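# In Praise of the Slow Hand

I've been spending a good part of my evenings lately teaching robot arms to deal with plates. Dirty ones, mostly, or at least ones with a bit of sauce and a few crumbs on them. I sit with a pair of controls in my hands, the arms follow along, and everything I do gets saved so that a program can learn from it later. My sister thinks this is a very strange hobby for someone who leaves her own dishes in the sink overnight, and I have no good answer to that.

What I'd like to argue, for anyone willing to sit with me for a few minutes, is that we've been far too impressed by quick, smooth demonstrations, and that we ought to be kinder to the slow and slightly clumsy ones. I know this isn't the popular view. On the forums where people share their recordings, everyone posts the fast takes. There's a whole thread on the Rukeck board devoted to shaving seconds off a table-clearing run, and I'll admit I enjoyed it enormously, and even tried for a while to get my own time under 44 seconds. (I managed it twice. Both takes were awful, and I deleted one of them out of plain embarrassment.)

When you go fast, you lean on things you know and the robot doesn't. I know where the tray is because I've been looking at it all evening. I know a paper plate gives a little when you pinch it, and I know it the way I know how to butter toast, without any words attached. So I swoop in, grab, and move along, and what ends up in the recording is a bold swoop with none of the looking that came before it. A program that copies me will copy the swoop. It'll be very confident, and it'll close its fingers a half inch to the left of the plate.

A slow take has the looking in it. You come in over the rim, you stop, you shift a little, you come down. If you miss, you back up and try again, and that second try is worth more to me than a whole string of perfect ones. I used to throw those away! The guide that came with my Hsueh controls told me to discard any run with a failed grasp, and I followed it faithfully from October until well into the winter, and I now think it was poor advice. A learner who has only ever seen success has no idea what to do with its first mistake, and the first mistake usually comes along in the opening minute.

My mother taught me to make pie crust this way, come to think of it. She never hurried when I was watching. She'd press the dough, frown at it, add a spoonful of water, and press it again, and I found it maddening then because I'd seen her make the same crust for company in no time at all. But I learned it from the slow version. I don't believe I could have picked up a thing from the fast one except that my mother was good at pie.

There's a fair objection to all of this, and I don't want to wave it off. Slow takes cost time. If you need 200 demonstrations and each one runs long, that's a great many evenings, and a person gets tired, and a tired person teaches tired habits. A friend who works with the Ultel arms at her job tells me they simply can't afford my kind of patience, and that a big pile of decent runs beats a small pile of lovely ones. She may well be right about her work. They have a room full of people and a schedule to keep. I have a table, a pot of tea, and nobody waiting on me, so it's easy for me to be high-minded.

Still, I'd ask her, and anyone else in her position, to try a little experiment. Take 10 of your quickest runs and watch them back through the wrist camera alone. Leave off the view from above, where everything seems so obvious. Down at the gripper the world is a close and shiny place, full of glare and rims and drips, and a plate is hardly ever a whole circle.

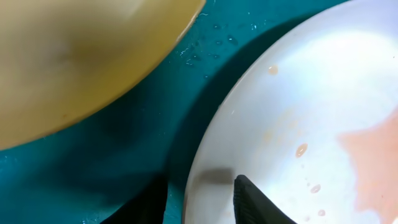
The closer view is from the wrist, and the wider one takes in both arms and the trays. 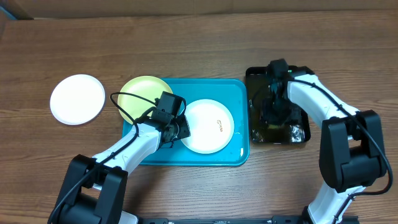 I've come to think that much of good teaching is just remembering that difference and moving as though you had only the narrow view yourself. It changes how you drive. You pause at the places where the narrow view would be confused. You let a rim come properly between the fingers before you close them, and you stop taking the clever diagonal shortcut that only makes sense if you can see the whole table at once.

I should say something about the controls, too, because people blame themselves for things that are really the fault of the equipment. My first set, a secondhand Zasness pair, had a stiff left trigger, and for weeks I believed I was simply bad with my left hand. I'd grip too hard, then let go too suddenly, and the plate would skid. With the newer set the trouble went away in one evening. So if you're just starting and your takes look jerky, please check your triggers before you decide you have no talent for this. Clean them, try a softer spring, borrow someone else's for a night.

And keep your sessions short. I stop after 13 runs now, even when I'm enjoying myself and the tea is still warm. Somewhere past that point I start to cut corners, and I don't notice I'm doing it until I watch the recordings the next morning, with toast, and see myself rushing at the last few plates like someone trying to catch a bus.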